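Towel job, the e-stop thing, and why we're stopped til further notice

2019-10-15

Quick one, on the train, battery nearly gone.

So the towel task. Hang the green towel over the little pine rack, two arms, black gloves on. Boring. We'd done 788 cycles on the Urside controller without a drama and I'd got a bit cocky about it, fair to say. Right hand takes the edge, left comes across to help, towel goes over the bar. Easy as.

Then cycle 904. Right arm had its grip, left was meant to hold position and wait. Didn't. Kept creeping. Slow, maybe why I didn't twig. Hit the e-stop. Left arm stopped dead, right arm kept going for what the log says was 15 centimetres. One button, two arms, one of them not listening. Not a great feeling when you're standing next to it.

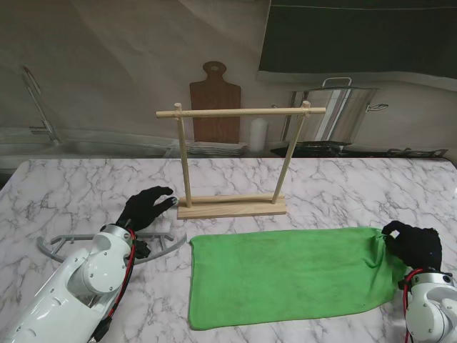
Muthu Kurup reckons I should stop calling it a glitch. An arm that moves after the stop is pressed is a safety fault, he wrote back, and it goes in the book as one even if no one got a scratch. Fair enough. It's in the book.

Spent the arvo pulling covers. First theory was glove fuzz in the wrist joint, becuase the fluff off those things gets everywhere. Nope. Second theory was the towel snagging and dragging the arm along after power was cut. Liked that one. Wanted it to be true. But the current trace shows the motors pulling the whole way, so no. 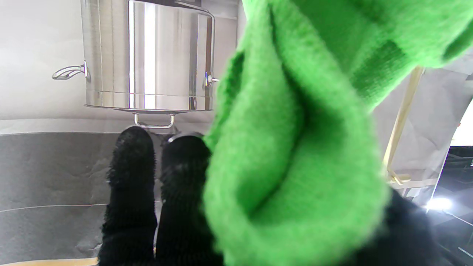 Third theory is the one that stuck. The stop line runs through the Drerkeler relay box, and when we swapped the right arm in April the second channel got bridged for testing. Never un-bridged. So the right arm was only getting the software stop, which queues behind whatever move it's in the middle of. My name's on the April job sheet. Yep.

What's changed so far:

1. Bridge out, both channels wired properly, photo of the terminals taped inside the lid.

2. Stop test at the start of every shift, each arm on its own and then both, hands open by the rack, no towel in the fingers.

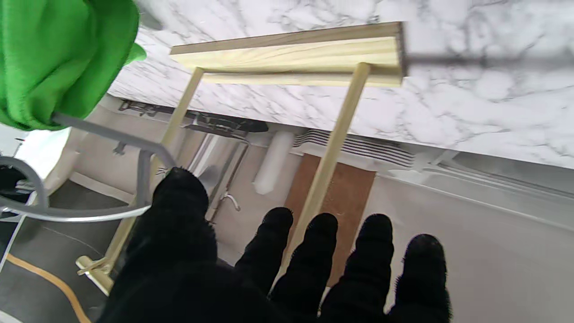
3. Nobody inside the tape while it's live. Includes me. Includes "just fixing the towel".

4. Speed down to 30 per cent until Aravind Nadar has signed the wiring off.

Still don't know why the left arm crept in the first place. Seperate problem, I think. Logs have gone to Jullmont and I'll post when I hear back.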